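Collecting basket demonstrations in a store: steps 4 to 7

If you've done steps 1 to 3, the robot is standing, the teleoperator is awake, and the store manager has stopped asking when we'll be finished. Now comes the part where we do the same thing 60 times.

Step 4. Write the task sentence first

Every episode gets one plain sentence, typed before recording starts. "Hold the basket with both hands at the snack shelf" is good. "Shopping" is a lifestyle. Chathurika Ekanayake keeps the approved list in the Usex folder, and she will find out if you improvise.

Step 5. Get both hands on the rim

Bring the basket in just under the shelf lip, one hand to each side, fingers closed over the rim. Let it tilt a little so the head camera gets a look inside. Chip bags that droop over the shelf edge can stay that way — real shelves are untidy, and a model trained on tidy ones will be shocked by its first Tuesday. Hold still for a moment before the next move, so the grasp is easy to find when you cut the episode. 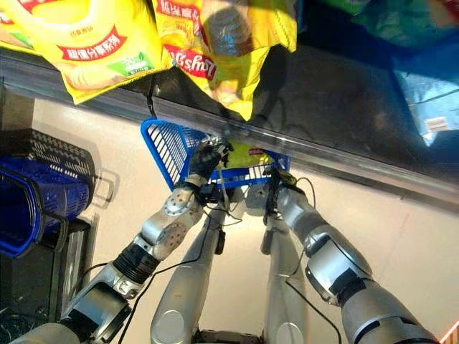

Step 6. Change something, but only one thing

After every 6 episodes, move the start position, swap the snack, or turn the robot slightly. Pick one and write it down. At the Padilla site we changed all three at once and spent most of July guessing which one the policy hated.

Step 7. Keep the failures, label them

A dropped basket is worth having if it's marked as dropped. Lionel Vasseur once deleted his to make the numbers look better. The numbers looked wonderful. The robot went on dropping baskets.

Stop at 50 usable episodes per aisle. Upload before you pack up, check that the joint data and the video start together, and put the baskets back on the stack. The full set is almost 1,000 episodes, so pace yourself and bring lunch.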